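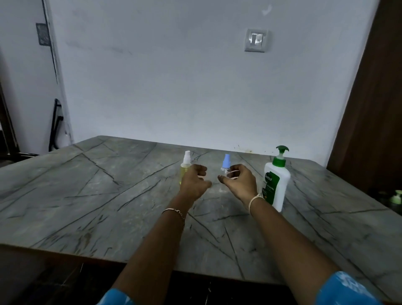

4. Cleaning and sealing the stone top

Your Tisaldale top leaves the workshop with one coat of sealer. Apply a second coat before you start using the table.

You will need:
Fistari stone sealer
Two lint-free cloths
Mild dish soap and water

4.1 Washing

1. Clear the top and wipe off any crumbs or grit.
2. Wash with soap and water, working from the back edge toward you.
3. Rinse with clean water and dry with a cloth.
4. Leave the stone to air for 2 hours.

Caution: Do not use vinegar, lemon juice or bathroom cleaner on stone.

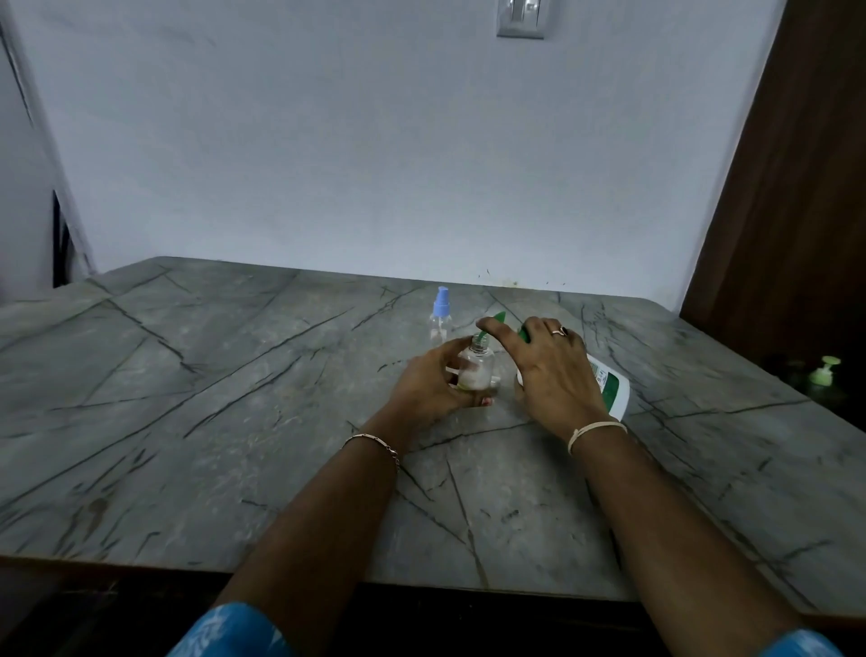
Bogdan Anghel writes that two hours was too short in his kitchen in June, and that he got a hazy patch until he washed the top again and left it overnight. In a damp room, do the same.

4.2 Sealing

1. Open a window.
2. Put a little sealer on a cloth and spread it thinly. Overlap each pass.
3. Wait nearly 90 minutes.
4. Buff off what is left on the surface with the second cloth.

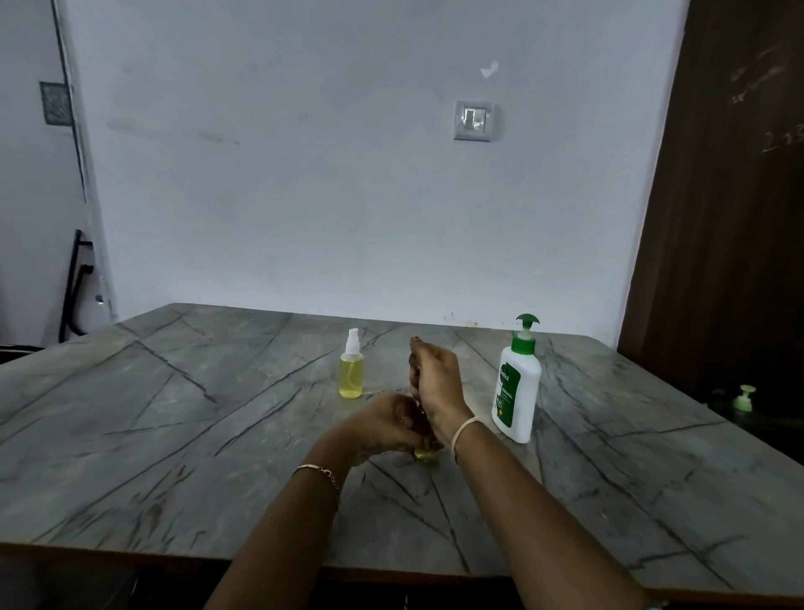

5. Keep the top clear until the next morning. Use felt pads under lamps and vases.

Note: Sealer slows stains but does not stop them. Blot oil and wine at once. For marks that stay, see section 6.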